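Cuaderno de taller
7 de abril, sábado

Sigo con la lista de normas de trabajo para el brazo. La empecé en una hoja pegada a la puerta y ya no cabe, así que la paso aquí, que por lo menos se puede buscar. Son las reglas que uso yo en casa con un brazo pequeño y una pinza de dos dedos. Quien trabaje en una nave con célula vallada tiene otras obligaciones y debería leer las suyas.

Antes de encender

Reviso el cable de la muñeca con la mano, de la base a la pinza, buscando pellizcos. Compruebo que la seta de parada está a mi alcance desde donde voy a estar sentado, que no siempre es el mismo sitio. La pulso una vez con el brazo alimentado y sin programa. Si no corta, no se trabaja ese día. En junio me pasó con el controlador Trenitov: el contacto estaba flojo y el brazo seguía con tensión después de pulsar. Desde entonces la prueba va la primera de la lista.

Después miro los tornillos de la pinza. Los dedos de la mía son los Flerano largos, que tienen buena punta para tela pero se aflojan en la base. Les pongo una marca de rotulador entre tornillo y cuerpo. Si la marca no coincide, aprieto y vuelvo a calibrar el cero.

Velocidades

La primera pasada de cualquier programa nuevo va a 100 milímetros por segundo y con el dedo encima de la seta. Si sale limpia dos veces seguidas, subo a 200. No paso de ahí dentro de casa. Hay brazos que van mucho más deprisa y el mío también podría, pero para coger una servilleta de una cesta no me hace falta.

El límite lo pongo en el controlador, no en el programa. Tuve una temporada las dos cosas mezcladas y un día cargué un fichero viejo que traía su propia velocidad. No pasó nada, tiró un vaso de plástico. Ahora el programa puede pedir lo que quiera.

Zona de trabajo

Marco el alcance máximo con cinta en el suelo, con el brazo estirado y la pinza cerrada, y le sumo un palmo. Dentro de la cinta no se deja nada que no forme parte de la tarea. Dentro de la cinta tampoco entra nadie con el brazo alimentado, y eso me incluye a mí cuando solo quiero recolocar una pieza. Se corta, se recoloca, se vuelve a dar tensión. Es pesado y lo hago igual.

Para los objetos blandos tengo una regla aparte. Las telas no avisan: se enganchan en la punta, el brazo sigue y arrastra lo que haya debajo. Limito el par de cierre, y el programa abre la pinza y se para si la corriente sube por encima del umbral. El umbral lo saqué probando con trapos y lo tengo apuntado en la carpeta Salem, junto con los registros.

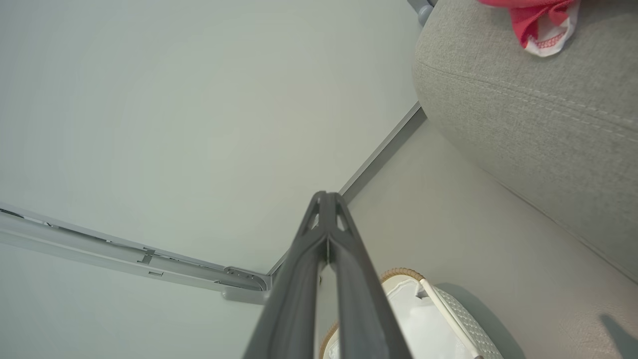 La posición de espera también tiene su norma: pinza cerrada, dedos juntos y brazo parado antes de que yo me acerque a nada. Una pinza abierta invita a meter la mano, y además ocupa más sitio del que uno calcula. Con dedos acabados en punta estrecha, como estos, cerrarlos reduce mucho las ocasiones de enganche cuando hay cerca una cesta con forro de tela, con sus pliegues, o el brazo tapizado de un sofá. El asa blanca de la cesta la trato como un cable: entra en la lista de cosas que pueden quedar atrapadas entre los dedos y el borde. Lo mismo con cualquier paño que esté puesto encima de un mueble.

Registros

Guardo un registro por sesión, con la versión del programa, el límite de velocidad y las paradas. El último es el 1159. Las paradas se apuntan todas, también las que hago por nervios, porque al releerlas se ve qué movimientos me dan mala espina y esos los reescribo. No borro sesiones fallidas.

Las grabaciones de la cámara de muñeca las repaso el mismo día. Si en algún momento sale una persona, esa parte se corta antes de guardar.

Al terminar

Brazo a reposo, tensión fuera, seta pulsada y enchufe quitado, en ese orden. La cinta del suelo se queda puesta.

Me falta escribir lo de las baterías y lo de los cambios de herramienta. Para lo segundo estoy esperando el adaptador de Skevamberg, que viene con su propio enclavamiento y quiero ver cómo se comporta si se corta la alimentación a medio cambio. Cuando lo tenga montado añado el apartado debajo de este.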